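小片商的放映厅生意

Bolturau的办公室在一家旧五金店楼上，楼下如今改成了68个座位的放映厅。公司原本做纪录片发行，六年前开始自己开影院，起因很简单：两家流媒体平台先后停止采购他们片单里的老片，库存没有去处，而楼下的铺面正好空着。

这几年，独立发行商的日子大多如此。平台刚进场的时候出手大方，一部在小型影展上拿过奖的片子，拷贝还没做完就有人来谈全球版权。后来平台转向自制剧集，收购预算逐年压低，合同里的条款却越写越长。总部同城的另一家公司Ruddock，去年签下的平台合同只有三份，其中一份还附带了三年内不得在影院公映的限制。

不公映对大片商影响有限，对小公司却很要命。影院放映带来的票款不多，但影评、校园包场、图书馆采购都跟着公映走。片子一旦直接上线，往往两周之后就从首页消失，之后再想卖给任何人都很难。
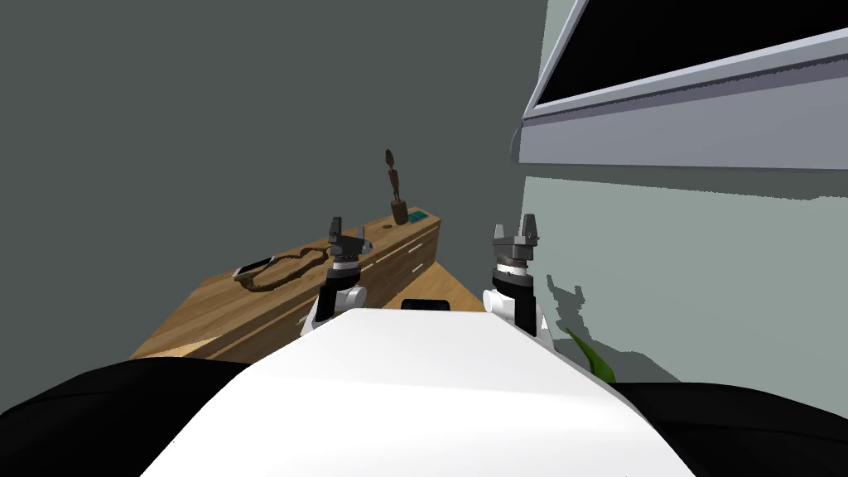 Bolturau的做法是把放映权留在自己手里，先放，再卖。每部新片在自家影厅排10场，场次分散在五周之内，随后交给Pidex做巡回放映。Pidex是一个由小影院组成的排片联盟，目前有23家成员，多数在中小城市。

联盟内部的分账比较老派。影院拿一半，发行方拿一半，宣传物料由发行方承担，字幕和运输费用从总收入里先扣。没有保底，也没有预付款。对影院来说，风险在于空场；对发行方来说，风险在于钱回来得慢，一部片子走完全部成员影院要七八个月，最后一笔账常常拖到第二年才结清。

为了缩短周期，Pidex从6月起试行集中结算，每月底统一核对票根，次月中旬付款。第一个月就出了问题，有几家影院还在用手写座位表，数字与售票系统对不上，结算推迟了九天。联盟随后给这几家换了同一套售票软件，费用分摊到全体成员，有两家不太满意，认为自己早就花钱买过系统了。 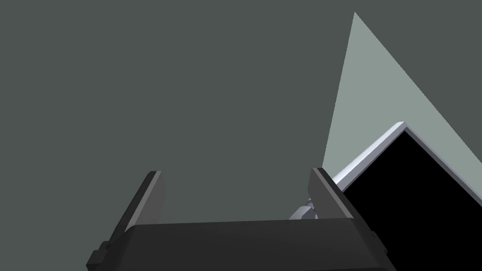
软件的争执还没有完全平息，更大的问题是片源。23家影院的口味差别很大，靠海的几家偏爱剧情片，内陆的几家一放外语片就上座不足。Bolturau的片单以纪录片为主，只能填满其中一部分档期。联盟为此接触了制作公司Unon，对方手上有一批成本较低的剧情长片，此前全部直接交给平台。

Unon提出的条件是缩短窗口期：影院先放四周，之后同步上线。影院方面希望是十二周。双方谈了两轮，暂定八周，并且只适用于秋季的三部片子，卖得如何到年底再看。合同里另外写明，任何一家影院单片观众超过200人次，可以自行延长一周，不必再征得片方同意。

这个门槛定得不高。在大城市，一场首映就能达到；在只有一块银幕的镇上，则需要连放几个周末。有影院提出按座位数折算，片方没有接受，理由是核算太麻烦。

平台方面也不是全无动静。据Bolturau介绍，今年上半年又有采购人员来看片，问得最多的是巡回放映的观众构成，哪些城市卖得动，票价是多少，年轻人占几成。公司给了一部分数据，留了一部分。两部片子已经进入报价阶段，价格比几年前低，但不再要求放弃影院公映，这一条是发行方坚持要写进去的。

放映厅本身仍然不怎么赚钱。周中下午场的上座率一直上不去，暑期改为出租给附近学校做影像课，收入刚够付电费和放映机的保养。楼上的团队正在考虑把周中日场停掉，把省下的排班挪到周末夜场，秋季片单开画时再做决定。

（2025年7月20日）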